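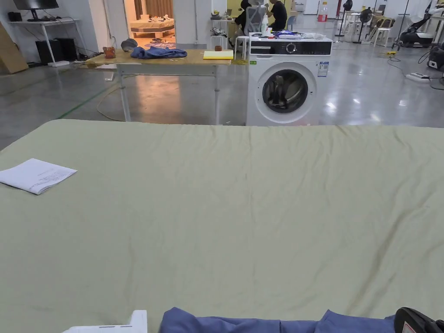
Thursday 05/10/2023 - laundry, mostly

Up late, no milk, black coffee. Laundry day whether I like it or not. Third time this week I said I'd do it, so.

Washer is at least close to the table, which saves my back. One load this morning, one after lunch. Dial is still stiff. Have to push it past the setting and bring it back, Sheila showed me that when I moved in and I still forget every time. Must ask her if the energy label was always on the front or if she peeled the other ones off. Doesn't matter. Would like to peel it though.

Blue things today. All the blue things. I don't know when I started buying so much blue. Elsie says it's a phase, she said that in March too.

Green sheet - can't get the creases out for anything. Smoothed it with my hands, went and got the phone, came back, creased again. Gave up. It's a sheet. Folding on top of it anyway.

Found the letter from Rowbotham folded up and still not answered. They want 239 for the repair visit plus 22 for the part, and I never even agreed to the part. Left it on the sheet where I'd have to look at it. Looked at it. Did not answer it. Tomorow.

Khurram called in the middle, wanted to know if I'd heard from Jordan about the weekend. I had not. Talked for ages, phone under my chin, folding one shirt the entire time. Worst fold of my life. Redid it after. He's going for the job at Akalano, second interview Monday, very nervous, asked me what shoes. Why me. Told him the brown ones.

Things still to put away off the wood table:
grey cap
yellow notepad (needs a new page, the list on it is from forever ago)
little brown cup, goes back to the kitchen
yellow cable - whose?? ask Callum
the bottle and all the bits on top of the washer, find a box for them

Did the cup. Then made more coffee in it so that's not really done.

Afternoon better. Moved over to the big table with the white cloth on it, more room to spread things out flat. My method now is sleeves in first, then the sides, then up from the bottom. Elsie does sides first and gets a much neater square but hers take forever and she irons. I don't iron. The blue one is the hard one, slippery sort of stuff, you get one corner flat and the other one comes up.
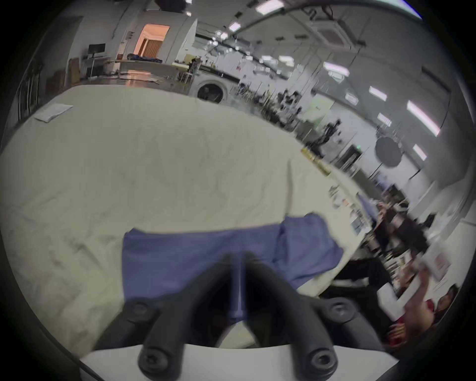 Kept at it until it looked decent, then did the towels to cheer myself up. Towels are easy. Could fold towels all day.

Should pull that white cloth and wash it too, wrinkled all over, but then everything has to come off the table and the papers down the side are in an order. Sort of an order. Bills under, the Jivamano booklet on top, need to read that before the class starts. 95 for six weeks, cheaper than I thought it would be.

Jordan finally texted at five. Saturday is on, his place, bring a salad. What salad. He never says. Sheila's doing the bread so not bread.

Dinner was eggs. Ate standing up.

Back is sore, left side, low down. Too much bending. Forgot to email Callum about the cable so put it on the notepad, new page, first thing on it. Then Rowbotham under it. Then salad.

Second load still in the machine. Going to get it out now before it starts to smell, then bed.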